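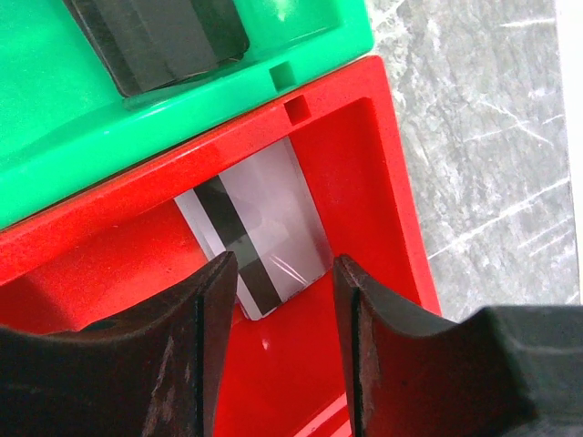

Marilou Javier 在上一条底下问，红盒和绿盒为什么不并成一个大盒，反正卡都是同一个尺寸，分开放只多占桌面。

尺寸相同是并盒的理由，也是不能并的理由。白卡、旧卡、写坏的卡，外形完全一致，背面都是一条黑磁条。混进一个盒里，肉眼分不出哪张写过、哪张没写过。能区分它们的只剩下位置。

所以这条串讲位置：磁条卡的收纳、分拣、写卡、报废。范围限于我们 Danda 的门卡和储物柜卡，芯片卡不涉及。

---

先定义颜色。绿色：可以发出去的。红色：不可以发出去的。没有第三种颜色。

曾经有过黄色，意思是“待定”。黄盒用到第二个星期就满了，里面的卡没有任何一张被“定”过。撤掉以后，待定的卡一律按不可发处理，进红盒。

---

红盒里的卡不等于坏卡。红盒只说明一件事：这张卡在重新读过之前，不许交到住户手上。读过、写过、校验过，再回绿盒。

这一点写在交接单上，还是隔三岔五有人把红盒整盒倒进碎卡袋。

---

绿盒里码齐，红盒里可以乱放。

码齐要花时间，时间应该花在要取用的卡上。红盒的卡扔进去就行，斜着躺在盒底也行，反正下一步是一张一张拿出来过读卡器，顺序没有意义。

---

唯一的要求：红盒里的卡磁条朝上。

朝上的好处是伸手之前先看得到条，拿起来不用翻面，直接对着刷槽的方向走。

---

盒子是 Braltik 的塑料浅盒，盒沿带一个小方缺口。图里两只盒挨着放，缺口大致对得上。

我把缺口当方向标记用：两只盒的缺口在同一侧，就说明没有人把其中一只转过头。转过头的后果是标签朝墙，下一班的人看不见标签，凭印象放。

---

有人问缺口原本的设计用途。说明书没写。我猜是叠放定位或者插标签条，没有验证过，不作结论。

---

下面讲卡本身。

我们用的是高矫顽力磁条的白卡，深色宽条。低矫顽力的早年用过一批，放在手机皮套的磁扣旁边就丢数据，前台每天都有人来重写。换成高矫之后，这类重写明显少了，没有归零。

---

高矫和低矫的卡，单凭条的颜色判断不可靠。常见说法是黑条高矫、棕条低矫，多数时候成立。但各家供应商的油墨和覆膜不一样，有的低矫条颜色也很深。

可靠的办法只有看采购单上的规格，或者拿写卡机按低矫电流写一次再读。低矫电流写得进去的，按低矫入库。

---

因此新到的卡不拆混。一箱一个批号，用完一箱再开下一箱。开箱日期写在箱盖内侧，写在外侧会被胶带盖住。

---

磁条有三条磁道。我们只用第二磁道，纯数字，够放房号编码和有效期。第一磁道能放字母，前任写过住户姓名的拼音。这件事在盘点的时候发现，已经全部擦掉。

卡上不写姓名。卡丢了，捡到的人不应该知道是谁丢的。

---

房号也不直接写。写的是一个编号，编号和房号的对应关系在 Cheon 里。Cheon 是我们用的门禁管理软件，界面很旧，导出功能稳定。

换房的时候改 Cheon 里的对应关系，卡不用动。前任的做法是重写卡，所以他那几年的磨损量偏高。

---

磨损的样子大致分几类，按红盒里的出现频率讲。

第一类，细划痕。白面上的细划痕不影响读取，只影响观感。磁条上的划痕看方向：和条平行的，危害大，可能沿着磁道一路伤过去；垂直切过条的，往往只坏一个点，多刷一遍有时能过。

---

提醒一句，反光和划痕在灯下很像。把卡转个角度，位置跟着动的是反光，不动的是划痕。在台灯底下判过的，到窗边再看一遍。

---

第二类，弯曲。夹在后裤袋坐出来的。弯了的卡在刷槽里贴不住磁头，读出来断断续续，同一张卡三个人刷出三种结果。

弯卡不要用手掰回来。掰平的卡表面看是平的，中间那一段还是拱的。直接报废。

---

第三类，脏。护手霜、胶带残胶、饮料糖分。这类最值得救，用异丙醇湿巾沿磁条方向单向擦，晾干，再读。

来回擦会把脏东西重新涂回去。酒精棉片也可以，别用带香味的消毒湿巾，留下一层膜，过几天磁头也脏了。

---

第四类，消磁。外观完全正常，读不到任何数据。重写即可，写完校验能过，卡就是好的。

消磁卡是红盒单独存在的主要理由。放进绿盒，它看上去就是一张新卡。

---

第五类，边缘分层。卡边像纸一样起毛，用指甲能挑开。这种卡会卡在电梯里的插入式读卡器里，取出来要拆面板。

摸边缘，看是看不出来的。分层卡直接剪。

---

Do-yoon Woo 问擦卡用的湿巾能不能顺手擦读卡器。不能。擦过卡的那张已经带着卡上的脏东西了。读卡器用专门的清洁卡，湿的那种，刷过就扔。

---

读卡器清洁周期：大门每周一次，储物间每月一次。

如果某一天红盒里的卡忽然变多，先清洁大门读卡器，再去查卡。一批卡同时坏的概率很低，一个磁头脏了的概率很高。

---

讲分拣流程。桌面从左到右：红盒、读卡器、写卡机、绿盒。左撇子反过来摆，缺口仍然同侧。

图里两只盒是紧贴着的，那是收纳时的摆法。分拣时中间要隔开机器，隔开之后手的动作只有一个方向，不容易放错边。

---

步骤如下，按顺序做。

- 从红盒取一张，摸四边，看弯曲。
- 不合格的剪掉，剪的时候要切断磁条。
- 合格的刷一次，读数记在屏幕上，不记纸上。
- 在 Cheon 里查这个编号是否仍然有效。
- 有效的，停下来，先联系住户。
- 无效或者空白的，擦除，写入待发编号，校验。
- 校验通过进绿盒，不通过再写一次，还不通过就剪。

---

“有效的，停下来”这一条经常被跳过。

红盒里读出一个仍然有效的编号，说明有一位住户手上没有卡，或者手上有一张我们不知道的卡。两种情况都要先问。直接擦掉重写，住户当晚进不了门，值班的人半夜接电话。

---

校验要用读卡器做，不要用写卡机自带的校验。

写卡机读自己刚写的数据，磁头偏一点它也能读，因为偏的方向一样。拿到大门上就读不出。我们在这件事上吃过亏：整叠卡在写卡机上全部通过，到门上一张都不认。后来发现是写卡机的导轨螺丝松了。

---

导轨螺丝现在点了螺纹胶，中等强度。高强度的拆不下来，下次调磁头角度会很麻烦。

---

码绿盒：磁条全部朝同一面、同一侧。放进凹位之后用拇指从一端推齐。

推不齐的那张抽出来看，多半是边缘有毛刺，或者两张粘在一起。粘在一起的情况夏天多，覆膜受热发黏。5 月之后值夜班的人应该都遇到过。

---

一叠 20 张，中间夹一张深色隔板。隔板就是裁开的文件夹封皮，和卡同宽，稍长一点，方便从侧面看到。

选 20 是因为写卡机一次批处理的上限就是这么多，和别的没有关系。

---

绿盒的存量下限是 70 张。低于这个数开新箱。

这个数按开学季最忙的一周估出来的，包括新入住、丢卡补办、换卡。平时用不到这么多，但开箱之后要抽检，抽检要时间，不能等到用光了再开。

---

抽检方法：从一箱的上、中、下各取两张，共 6 张，写满第二磁道，放一夜，第二天早上用大门读卡器读。

有一张读不出，再抽 6 张。第二轮还有读不出的，整箱退。到目前为止退过一箱，对方换货时没有争议，运费各付一半。

---

放一夜这一步没有多深的道理。写坏的卡当场就能看出来，放一夜主要为了错开高峰，早上大门没人排队，可以慢慢刷。

有人以为是让磁性“稳定”下来。磁性不需要稳定时间。

---

储存环境。塑料卡怕热，放在暖气片上方的架子会翘。也怕压，绿盒上面不要放工具箱。

磁铁的问题比多数人想的小：冰箱贴要贴着磁条蹭过去，高矫卡才可能受影响。但是白板磁扣、工具磁吸条这类强磁的东西，还是离盒子一臂远。

---

抽屉里原来有一把带磁头的螺丝刀，和卡放在一起。挪走了。

挪走之前测过，把一张废卡在刀头上来回蹭，读取错误明显增加，没有完全抹掉。样本只有一张，不作为结论，仅供参考。

---

关于盒子的材质，Marilou 后来又问了一句：为什么用塑料的，铁皮盒不是更结实。

铁皮盒边硬，卡的角磕上去就是一个缺。塑料浅盒内壁光滑，卡可以贴着推上来，手指伸得进去。铁皮盒的好处是有盖，我们的塑料盒没有盖，所以下班后进柜。

---

塑料盒的缺点也列一下。

- 表面亮，台灯直射会反光，盒底的白卡看上去偏红或者偏绿。判断卡面变色时要拿出来看。
- 静电，冬天干燥时灰会吸在内角里。
- 内角不好擦，用棉签。

---

“偏红”这条展开讲。红盒里的白卡，受盒壁反光影响，看着会带一点粉。有同事据此写过“卡面泛红，疑似染色”，退了一张好卡。

观察颜色的时候下面垫一张白纸。这条适用于所有彩色容器。

---

盒子清洗：温水加中性洗涤剂，软布擦干，缺口里用棉签带一下。不要用丙酮，会把亮面咬花。

清洗时两只盒一起洗，洗完先摆好红盒再往里放东西。有一次红盒在晾着，有人把待查的卡临时放进绿盒，临时了一下午。

---

为防止这种情况，现在备了一只多余的红盒，放在柜子最下层。绿盒没有备用，绿盒缺席的时候不发卡。

---

标签。两只盒的外沿各贴一张，字是“可发”和“不可发”。

之前用的是“好”和“坏”，容易引起误解，前面说过红盒里多数卡没坏。再之前用的是“新”和“旧”，问题更大，旧卡重写之后去哪儿，没有人说得清。

---

标签字体用黑体，字高不小于小指指甲盖。Do-yoon 是红绿色弱，对他来说颜色只能算辅助，字才是标签。位置是第三层保险：红左绿右。

如果你们的团队里没有做过这方面的确认，先问一遍再定颜色方案。蓝和橙比红和绿稳妥。我们沿用红绿，是因为 Braltik 当时的现货只有这两种颜色成套。

---

交接单。每班结束填一行：绿盒剩余、红盒剩余、本班剪掉的、本班仍有效待联系的。

四个数字。不写感想，不写“正常”。“正常”这个词在去年的交接单里占了大半，查问题的时候一点用都没有。

---

红盒剩余的目标是零，允许值是 3。

超过 3，下一班接班后先清红盒再做别的。这个值最早定得更高，结果所有人都把红盒维持在刚好不超标的程度。降下来之后，大家还是维持在刚好不超标的程度，但至少绝对量小了。

---

剪卡。普通剪刀可以，要沿着和磁条垂直的方向剪断，再把两半分开扔。碎纸机标明能碎卡的才可以用，不能碎卡的那种会把刀片间隙撑大。

我们那台 Brusby 标的是能碎卡。碎片比较粗，磁条上偶尔留下一整段。所以碎之前仍然先剪一刀。

---

碎片不进可回收。PVC 加磁性涂层，本地回收点不收。攒够一袋交给供应商，他们有自己的渠道，去向我问过，答复是“集中处理”，没有更多信息。

---

退宿时收卡。收到的卡进红盒，当着住户的面刷一次，Cheon 里解绑，然后退押金。

顺序不要反。先退押金再刷，刷出来是别人的卡，押金就追不回来了。室友之间拿错卡很常见，因为卡面上什么都没有印。

---

卡面为什么不印东西。印了房号，等于告诉捡到的人去开哪扇门；印了楼名，等于告诉他去哪栋楼。印个图案倒是无害，但每张贵一点，写错的时候也不能当空白卡转给储物柜用。

住户想区分可以自己贴贴纸。贴在没有磁条的那一面，不要厚，泡棉贴纸进不了插入式读卡器。

---

有贴纸的卡退回来时，先揭贴纸，再擦胶，再读。胶没有擦干净就刷，等于给磁头上胶。

揭的时候用吹风机低档吹一会儿，从角上慢慢拉。高档会让卡翘。

---

备查：写卡失败的错误码，Cheon 只给一个数字，没有文字说明。常见的情况无非几种，刷得太快、刷到一半停住、方向反了。先匀速再刷一次。匀速的意思是全程同一速度，和快慢关系不大。

连续失败时换一张绿盒里的卡试。新卡也失败，问题在机器；新卡成功，问题在卡。别在同一张卡上刷到第十遍。

---

有人私信要分拣记录表模板。没有模板，就是一个电子表格，列名如下：日期、读出编号、是否有效、外观、处理、经手人。

外观一列只能填：无异常、划痕平行、划痕垂直、弯曲、脏污、分层。多选用顿号。不许自由发挥，自由发挥的表没法筛选。

---

填写示例：25/03/2022，读出为空，不适用，划痕垂直，重写通过，DW。

“读出为空”和“没有读”是两件事。没有读的行整行留白，不要写空。

---

回到最开始的问题，要不要并成一个盒。

如果必须并，盒里要有固定隔板，隔板高度不低于卡的短边，否则一碰就翻过去。还要保证隔板两侧不能互换方向。满足这些条件的盒子我找过，比两只浅盒贵，也更占地方。

---

Marilou 的回复是那就维持现状，但红盒能不能换个小一点的。

可以，前提是红盒剩余能稳定在允许值以内。按最近的交接单看，还做不到。换小的提议记到下次盘点再看。

---

补一条勘误：前面写大门读卡器每周清洁一次，指平时。下雨的那几天隔天一次，伞上的水和泥都会带到刷槽口。清洁卡的库存在柜子第二层，绿色备用箱后面，拿完最后一盒的人下单。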